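Stirnov Folding Work Table, Owner's Guide
Section 2: Setting Up, Leveling and First Cleaning

Welcome to the part of the guide most people turn to first! If you have already unpacked the carton and checked the parts against the list in Section 1, you are ready to go. If you haven't, please take a few minutes to do it now (we know, we know), as a missing foot cap is much easier to deal with while the table is still lying on its back.

Give yourself a clear patch of floor, a soft blanket, and a second pair of hands if you can find one.

1. Spread the blanket on the floor and lay the tabletop on it, face down.
2. Swing out the first pair of legs until the brace clicks. Give it a firm tug to make sure it has really caught.
3. Do the same at the other end.
4. Slide the locking ring down over each brace.
5. With one person at each end, lift the table by its frame and set it on its feet.

CAUTION: Never lift the table by one corner. Keep fingers well away from the braces while the legs are moving.

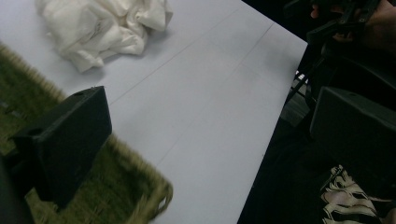 Leveling comes next, and it is worth doing slowly. Each leg ends in a Vik screw foot, which turns by hand and gives you up to 38 mm of height. Start with all of the feet screwed fully in, find the corner that rocks, and lower that foot a little at a time until the table stands quietly. Once it does, wipe down the top. A soft white cloth is all you need, and you can leave it bunched up on the table while you work, just like the one toward the corner here, so it stays within easy reach. Plain warm water will lift most marks. For anything stubborn, add 2 drops of dish soap and go over it again with clean water afterward.

NOTE: Please don't use scouring powder or steel wool, even on a mark that has been annoying you for weeks. They will dull the finish, and we can't bring it back for you.

Now for the small things that tend to wander off. We are great believers in one open basket per table (the Flikum is the one we sell, but any sturdy one with handles will do nicely). Keep your cleaning cloth in it, along with the hex key and this guide, and you'll be very glad of it in July when you want to move everything out to the porch.

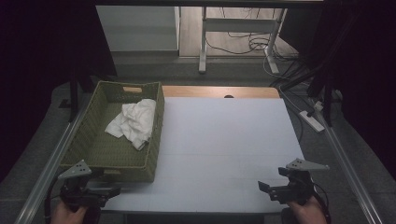

Cloth stored in an open basket on the tabletop.

6. After 8 hours of use, check the locking rings and push down any that have crept up.
7. Check the feet again at the same time. New floors and old carpets both settle a little under weight.
8. Load the table evenly. The most it should carry is 100 pounds, spread across the top, and less if everything is sitting at one end.

CAUTION: This table is not a step stool. Do not stand, kneel or sit on it, and don't let children climb on it, however nicely they ask.
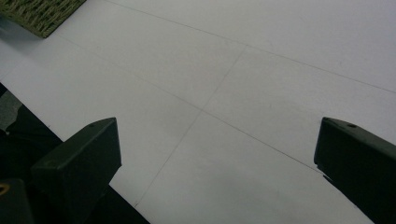 CARE OF SURFACES AND SEAMS

Crumbs and dust love a seam, so run a dry, soft brush along any joins in your work surface before you wipe. Brush toward the nearest edge and catch the dirt in your hand or a dustpan. Then go over the surface with a damp cloth, wrung out well, and finish with a dry one. Water shouldn't be left standing on a seam overnight.

If you use a mat or a table cover, lift it once in a while and let the surface underneath air out. Colored mats can leave a faint tint if they are put down damp.

For replacement feet, rings and caps, write to the parts desk at our Rulomholm workshop and include the number printed on your packing slip. Folding the table and putting it away for the season are covered in Section 3.

Guide revised November 11, 2020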